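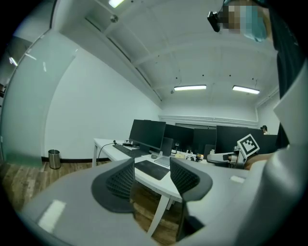 Vale, hilo rápido sobre el Clamano y su nuevo entrenador, que llevo desde anoche dándole vueltas. Lo primero que le ha metido al equipo es una zona que me tiene enganchadísima: los dos pívots se plantan cara a cara como esas dos almohadillas negras de malla, dejan un hueco en medio que parece una invitación y el base rival pica (¡siempre pica!). El Laizer se metió por ahí toda la primera parte y así le fue.

Inicio Clasificación Calendario Fichajes Hilos
Buscar en el sitio… Buscar
12 de enero de 2024 · Por @londabasket

Ganamos de 11. Fuera de casa, con un viaje de 500 kilómetros en autobús y sin el alero titular, que sigue con el tobillo fatal desde noviembre.

Y ojo, que yo era de las que no lo quería. Lo dije por aquí y me cayó la del pulpo. Venía de entrenar a juveniles y pensé que el vestuario se lo comía con patatas. Pues me lo trago todo.

Lo que más me gusta es cómo reparte los minutos. Antes jugaban los mismos hasta reventar y en el último cuarto no llegaban ni a los rebotes. Ahora entra el banquillo y el ritmo aguanta.
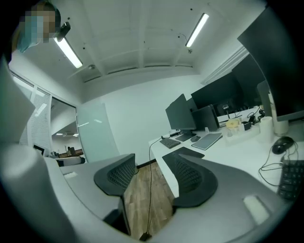
Sillas grises con respaldo de malla negra y la mesa blanca.

Pega: los tiros libres. Madre mía los tiros libres. Anoche fallamos 10 y contra un rival más serio eso te cuesta el partido. Que se queden a tirar 200 después de cada entrenamiento, yo les llevo los bocadillos.

¿Playoff? Todavía no quiero decir la palabra en voz alta, pero miro la clasificación y se me escapa la risa. El Zemo está a una victoria y viene a Londa en la próxima jornada.

Si alguien baja al pabellón, estaré detrás de la canasta del marcador, donde siempre, con la bufanda vieja. Y si tenéis una entrada de sobra para mi hermano, mensaje privado, porfa 🙏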